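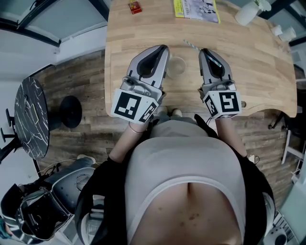 Bustetstead Evening Choir

Posted in November by Wiebke Ruppert
Filed under: Rehearsal Notes, Singing for Grown-Ups

I have been humming the alto line since Wednesday and my family would like me to stop! We finally started the Mühlbauer (the short mass, the one with the enormous Gloria) and I am completely gone on it. The tune sits with the basses for 40 bars while the rest of us hold one long, quiet chord, and then at bar 167 the altos get it. Us! Altos never get the tune.

Breathing is the hard part. We tried staggering it, so you sneak your breath in the middle of a word when your neighbor is still singing, and never at the comma where everybody wants to. By the third go the chord just hung there. I had goosebumps down to my socks.

If you're learning it at home, mark your breaths in pencil, because mine have moved twice already. And say the Latin out loud on one note before you add the pitches. I do it while I'm cooking.

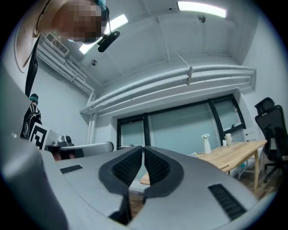
Plallby thinks we're taking the Gloria too fast, and wrote to me that "the basses need room to get their consonants out, and at your speed it's all mush." Fair point, though I do love it quick. Maybe we slow down just for the fugue?

Next week we start the Agnus Dei, which opens with the sopranos on their own, very high and very soft. Bring water, and the blue copies if you still have one from the Verkberg concert.

2 comments | 306 shares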